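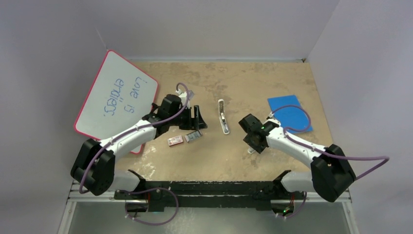 Pirham students take on stapler loading for two-arm manipulation course

Sunday, April 19, 2026

PIRHAM. The spring manipulation course at Pirham Technical College has moved into its final unit, in which students work with a two-arm station to load a stick of staples into a desk stapler. The unit replaces last year's peg-and-hole exercise. It also serves as preparation for the Mustgate student contest in June, where the same task is on the list of scored events.

The class has 18 students. All work is done on a single station, known in the department as the Nwachukwu bench after the workshop that built its frame. Two identical arms are mounted on a beam at the front edge of the table and reach inward over a tan work surface with walls on three sides. Each arm ends in a two-finger gripper. There are no tool changers, and the contest rules do not allow custom fingertips.

A trial starts with the stapler lying near the center of the table and the staples to its left. The station must open the stapler, pick up a stick, place it in the channel with the points down, and close the stapler. The trial ends when the stapler has been closed and released, or when the time limit is reached. An operator may stop a run at any point for safety, but a stopped run is scored at the last stage completed.

Work in the first part of the unit was done by teleoperation. Students drove both arms by hand through a pair of leader arms and recorded joint positions, gripper commands and camera images. Recordings with a dropped staple stick were kept if the operator recovered it inside the time limit, and discarded otherwise. The class finished this phase with 83 usable recordings, which were then used to train a policy that runs without an operator.

According to the course notes, three parts of the task account for most failures. The first is the pickup. A stick of staples is light and has little height above the table, so a gripper that comes in too low presses on the surface and one that comes in too high closes on nothing. Students settled on an approach with the fingers tilted and a short sideways push before closing.

The second is the opening. The stapler has rounded ends and tends to turn under the grippers when only one arm is touching it. The current procedure holds the base with one arm while the other lifts the upper part. Early recordings did this in either order, and the trained policy sometimes switched between the two orders in the middle of a run. The mixed recordings were removed and the opening was recorded again with the arms in fixed roles.

The third is the insertion. The channel is narrow, and the stick hides it from the overhead camera at the moment when alignment matters most. The wrist views are partly blocked by the fingers. Several students asked for a force sensor at the wrist. The request was turned down for this term on cost grounds, and motor current is being used as a rough substitute. A rise in current during the downward motion is treated as contact with the edge of the channel, and the arm backs off and tries again with a small offset.

Gripper force needed its own adjustment. At the default setting, the fingers snapped sticks into shorter pieces, some of which jammed under the spring. The closing force was lowered for the staple stick only and left unchanged for the stapler. The lower setting is now part of the shared configuration file, and students are asked not to override it in their own branches.

Cable routing on the arms was also revised. Each purple cable now has more slack between forearm and wrist, after a wrist rotation during insertion pulled a connector out. The change added a loop on each side that can swing over the work area. Operators are instructed to check both loops before each session and to keep wrist rotation inside the limits posted at the station.

Mustgate has published draft rules for the June event, with eight teams entered so far. Scoring is by stage, with partial credit for an open stapler and for a stick placed in the channel. Full credit requires that the closed stapler produce one good staple in a test sheet, checked by a judge after the run. Teams may use teleoperation data of their own but may not drive the arms during a scored trial.

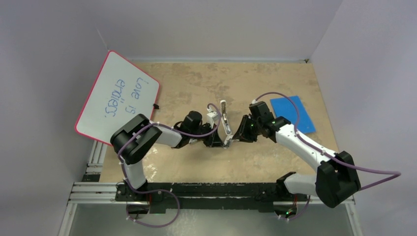 Nonton has objected to the last point, writing in its response to the draft that a separate division should be kept for operated runs. Its response argues that a team able to complete the task by remote control has already solved the grasping and motion problems, and that schools with one station and no computing budget will otherwise have nothing to enter. It also asks that the stapler model be announced well ahead of the event, as small differences in spring force change the closing step.

The organizers have not changed the rule on operated runs. The stapler question has been accepted in part: each team will receive one unit of the contest model for practice, and replacement units will be the responsibility of the team.

Pirham's entry is supported by a grant of $3,000 from the college's student projects fund. Most of the money is assigned to spare gripper motors and replacement cables. The rest covers travel and a shipping case. The Nwachukwu bench itself will stay at the college, and the team will compete on stations provided at the venue. Students have been told to expect differences in table color, lighting and camera height, and part of the remaining lab time is set aside for recordings under changed lighting.

The background is also being varied. During the present sessions a whiteboard and a blue mat are on the table at either side of the working zone. Later sessions will move or remove such items between recordings, so that the policy does not come to depend on them as landmarks.

Students submit a final report with their trained policy, a log of all unassisted trials and a written account of each failure. Reports are graded on the quality of the failure analysis and the completeness of the log. Success rate is recorded but does not affect the grade. The contest team will be drawn from students who have completed the operator safety check, and bench time for team practice can be reserved through the course page once the reports are in.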